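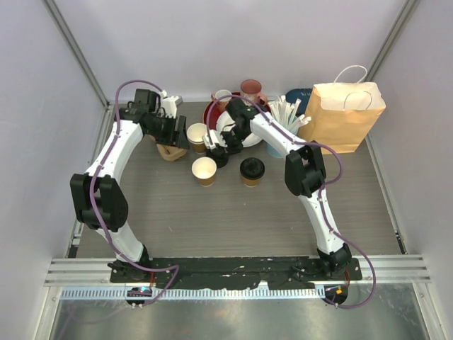
Second progress report: reusable and disposable tableware at the Casow lunch counters

To: Barent Fund, small grants office
Prepared by: Marthinus Ndlovu, project coordinator, Casow
Date: 7 February 2018

1. Where we are now

The grant was given to us for one question: when a small lunch counter serves both on plates and in paper, how can the used things be cleared from the tables quickly and put in the correct place? In the first report I explained the choice of the counters. In the present report I describe the sorting work, the money, and two matters where I must ask for your decision.

All 3 counters are now taking part. The last to join was Rumuver, which opened later than it was planned because the water connection was not ready. The other two, Dzene and our own counter at the Casow building, have worked with the new clearing order since the start of the grant period.

2. What is on the tables

In the application we wrote about "cups and plates" as if they were two simple groups. The practice is more mixed. On one table you may have brown paper cups, one with its black plastic lid and others open, standing close to ceramic mugs and plates of different colors, and a crumpled piece of brown kraft paper between them. Straws in white paper wrapping are kept upright in a cup. Every one of these things has a different way to go, and the staff must decide it while guests are waiting for the table.

For this reason we changed the sorting list. It has now these groups:

Ceramic mugs and plates: to the wash rack. Plates are stacked by size, mugs are never stacked.
Paper cups: liquid is poured out first, then the cups are nested and put in the cup tube.
Plastic lids: taken off the cup and collected separately.
Kraft paper: clean pieces to paper recycling, pieces with food or grease to the general waste.
Straws still in their wrapping: back to the counter, if the wrapping is closed and dry.

The lids are still the weakest point. In the busy hour many cups go in the tube with the lid on, and somebody has to take them out again in the afternoon. At Dzene they moved the lid box to the left of the tube, so that the hand meets it first, and the supervisor there believes it helps. We will try the same at the other counters before we write it in the guide.

3. Washing and breakage

We bought 50 mugs from the equipment budget. The smaller ones are popular for espresso but they are easily hidden behind larger pieces when a tray is full, and two were broken when a plate was pulled out from under them. The staff now lift the mugs first and the plates after. It sounds very obvious, but it was not written in the first guide and each person did it in a different way.

The wash rack at Rumuver is too low for the bigger plates. We have borrowed a second rack from Casow for the moment.

4. Quantities

Until the end of January we recorded 659 clearings with the short form. A clearing means one table, from first touch to wiped surface. I do not give an average time yet. The forms from Rumuver were filled by two persons who understood the start time differently, and I prefer to correct this before sending a figure which could be quoted.

5. Money

Of the equipment line, roughly 3,000 dollars is not spent. The main part was reserved for a wall shelf for clean tableware at Rumuver. The landlord has not yet agreed to drilling in the wall, so we could not order it. All other lines follow the plan, and the receipts are in the attached folder.

6. Decisions we ask from you

First, may we use the shelf money for a standing rack on wheels, in case the landlord refuses? The price is lower and the rack can be moved to another counter later.

Second, we would like to print the clearing guide with pictures and only a few words. Several of our colleagues do not read English comfortably. The cost of printing was not in the application, but it can be covered from the travel line, which we almost did not use.

7. Next steps

The recording forms will be corrected this month and the staff at Rumuver will have one more training afternoon. The trial of the lid box goes on at all the counters until April, and the third report will include the clearing times. If you wish to visit a counter, please come before noon, when the tables are calmer and the supervisors have time to talk with you.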